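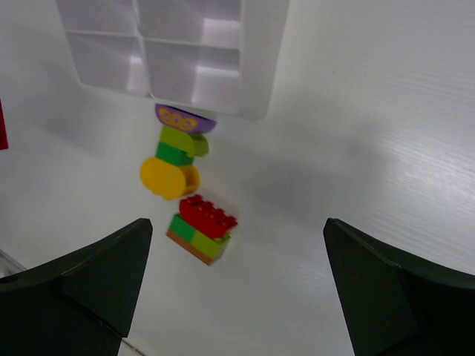 Ticket 225: Bricks and sorting trays, toy library, Danenthorpe branch
Status: open, waiting on reply

Hello, and thank you for getting back to me so quickly! I've tried what you suggested and I'm sorry to say we are only halfway there.

The trouble is still the children's big bricks. When a set comes back, the pieces are meant to go into the white tray with the four compartments, one kind to each, but families keep returning them built up (the purple cap with the yellow eyes on it is a great favorite for the top of a tower) and a built stack won't let the lid of the Drondwood box close.

What I've done so far:

Took the stacks apart by hand. Fine for the studded bricks, but one thin plate was stuck so fast that I gave up and had my tea.

Soaked that one in warm water, 42 minutes by the kitchen timer. It came loose with a wiggle.

Tried the box again with everything flat. The lid closes now, but the tray rocks at one corner and I can't for the life of me see why.

Your reply mentioned a deeper lid from Kiren. Would it fit the older box, do you know? Ours is 54 centimeters along the long side. I'd also love 2 spare dividers if you have any lying about, and I'm happy to pay the postage.

No great rush, we don't open again until after four.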